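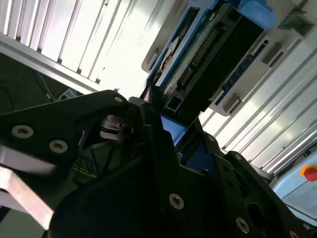
Old desktop towers: your questions

I take old office towers to bits for spares, and I get asked the same things over and over, so I've put the answers on one page. Last updated 2020-03-15.

Do I need to stand the tower up?
Please don't! Lay it on its side with the panel off and you can get at everything without the cables flopping in your face.

How does the hard drive come out?
On a lot of office machines it sits in a blue plastic caddy. Squeeze, pull gently, and go straight (mine always want to tilt). Unplug both cables first.

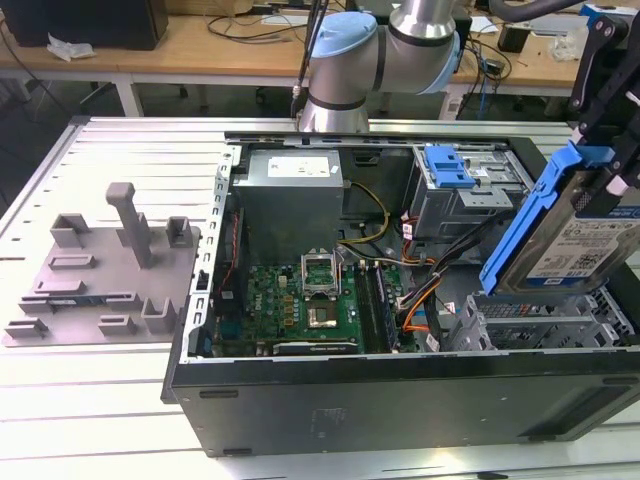
What about the memory?
Push the clips at the ends of the slot outwards and the stick pops up. Hold it by the edges and put it in a bag straight away. 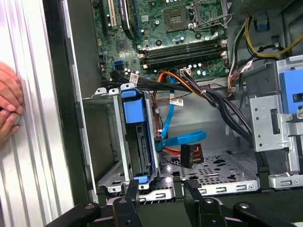
A reader wrote in to say that labelling the cables before unplugging anything saved her a whole evening, and that masking tape does the job if you've no proper tags. I'm with her on that, I've used tape for years.

Can I leave the CPU socket open?
Not for long. I once left one open over a weekend in September and got fluff in it,

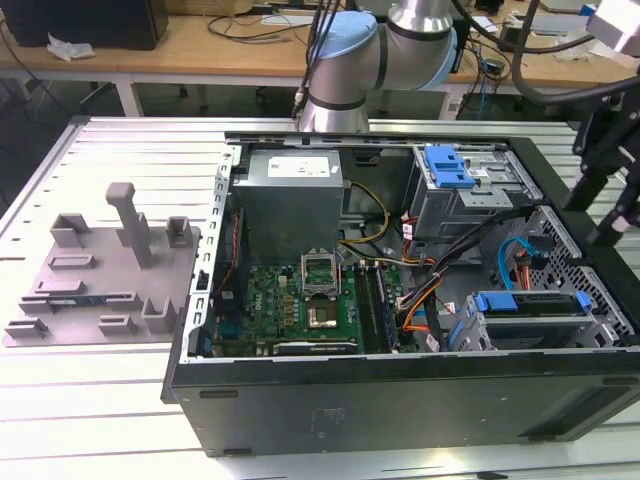
so now I close the bracket as soon as the chip's out, even if I'm only off to put the kettle on. Blowing on it is a bad idea too!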